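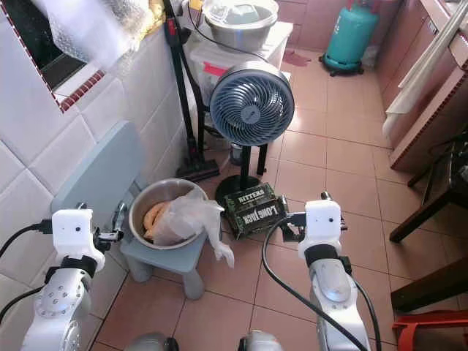

Vol. 3, No. 14

HELP WANTED: HOME SORTING AND TIDYING ASSISTANT, PART TIME
Jotstead Home Helpers, Flakmont
Last updated: 2023-04-10

Do you have one of those small rooms at home where everything seems to end up? Ours are the rooms with the tiled floor, the fan on its pole, the stick vacuum leaning on the cabinet, and a little light blue stool that has become a table because there was no other place to set down a bowl of bananas still in their bag. If you look at a room like that and your hands start to itch (in a good way!), then please keep reading, because we would very much like to meet you.

Jotstead is a small household help service. We go into people's kitchens, laundry corners, pantries and back rooms, and we help them get the floor back. We don't do deep cleaning and we don't do moves, though we get asked about both every week. What we do is sort, put away, find homes for things, and leave a room so that the person who lives there can walk in with an armful of groceries and know where it all goes.

We are looking for three new assistants to start in May, working in and near Flakmont, with a few visits out toward Stanciu for anyone who has a car and doesn't mind the drive.

What the work is like

You'll go out in pairs, and most visits run half a day. A typical kitchen job starts at floor level: boxes that were set down by the door and stayed there, bags that were never unpacked, the fan that gets in the way of the vacuum and the vacuum that gets in the way of everything. Fruit comes out of its plastic and goes into a bowl on a counter or a shelf where the family will see it and eat it. Drink boxes, whether they hold bitters or baby juice, get opened, checked with the client, and either shelved or flattened. A child's stool goes back to being a child's stool. Then we wipe down the tile, stand back for a minute, and talk with the client about whether the new spots make sense to them. That talk matters a great deal to us, so please don't rush it, even when you're tired and thinking of lunch.

You will be lifting, bending and kneeling quite a bit. We supply knee pads, gloves, labels and cloths, and we have a good step stool in each kit so you never have to climb on anything in a client's home. Please don't climb on anything in a client's home.

Who we'd like to hear from

You don't need any experience in this kind of work. Some of our best people came from school cafeterias and garden centers, and one spent years in a shoe repair shop. We do ask that you be gentle with other people's belongings and slow to judge how they live. Many of our clients are new parents, or getting over an operation, or simply worn out, and they have often put off calling us for a long time. If you can say "where would you like this to go?" forty times in a morning and mean it each time, you'll do well.

You should be 18 or older and comfortable around cats and dogs. A second language is a real plus. We'll ask for two references, and they can be from neighbors or teachers as well as employers.

Hours and pay

Assistants work 14 hours a week to begin with, on weekdays, and we try hard to fit school pickups and other jobs. Training is paid at the full rate from the first morning. Travel between visits is paid too. We'll go over the hourly rate with you on the phone before you come in, so that you don't waste a trip.

How to apply

Write us a letter, by hand or typed, as long or short as you like. Tell us about a room you have put in order, your own or somebody else's, and what you did first. We truly enjoy reading these! Leave it at the Jotstead desk, 47 Pustano Street, upstairs from the dry cleaner, or mail it to the same address, care of Rosaire Kowalchuk. Please include a phone number and the best time to call.

Rosaire reads every letter and will call you whether or not we have a place for you this time. Interviews are held at the big table in our office, with coffee, and usually take less than an hour.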